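Pirholm Technical Library
Equipment Loans and Shared Workbenches: Frequently Asked Questions

Who may use the workbenches?
The workbenches on the lower level are open to all registered members of the Pirholm Technical Library. Members under the age of 18 must be accompanied by an adult who also holds a current membership.

Do I need to reserve a place?
Yes. Reservations are made at the front desk or by telephone. A reservation is held for 20 minutes past its starting time and is then released to the next person on the waiting list.

How long may I keep a bench?
Each reservation covers one morning or one afternoon. Members who need longer may ask at the desk whether the following period is free. Work may not be left on a bench overnight.

What may I borrow?
The loan collection includes cables, adapters, extension cords, small screens, clip-on filters and basic hand tools. A full list is kept in the binder at the desk. Items marked with a white label are for use in the building only.

How many items may I have at one time?
A member may have up to 6 items on loan. A cable and its detachable adapters count as one item if they were issued together in the same bag.

Can I borrow equipment for use at the Jollalstead branch?
Items may be taken to Jollalstead and returned there. Please tell the staff at both branches, as the two locations keep separate records. Returns at Jollalstead may take several days to appear on your account.

How should cables be connected at the bench?
Switch off the supply before joining or separating any connector. Hold the connector by its housing and do not pull on the wire. Where several cables meet in a block, leave enough slack on each side that no single wire carries the weight of the others. Remove loose bracelets and tie back long sleeves before you begin.

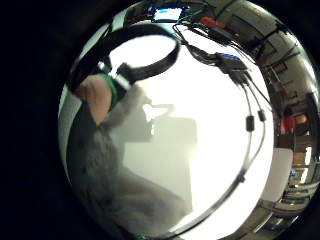 Thin wires should be given particular care. They must not be wrapped around a bench leg, pinched under equipment or bent sharply where they enter a plug. If a wire shows bare metal or a split covering, stop work and take it to the desk.

May I remove the clip-on filters from a cable?
No. Filters issued with a cable must stay with it. If one comes loose, place it in the bag with the cable and report it when you return the item.

How should cables be returned?
Coil each cable in wide, even loops and fasten it with the tie provided. Do not use adhesive tape. Cables of different types should be bagged separately.

What happens if an item is lost or damaged?
Ordinary wear is not charged. Lost items are charged at replacement cost, and borrowing is suspended until the charge has been paid or a payment plan has been agreed upon.

May I bring my own equipment?
Yes, provided that it has been checked at the desk on your first visit. Equipment with damaged cords may not be connected to the building supply.

Whom should I contact with other questions?
Questions about loans and reservations should be addressed to Chak-lun Tai, Equipment Services, at the front desk. The benches are closed for annual maintenance in February, and loans due during that period may be returned when they reopen.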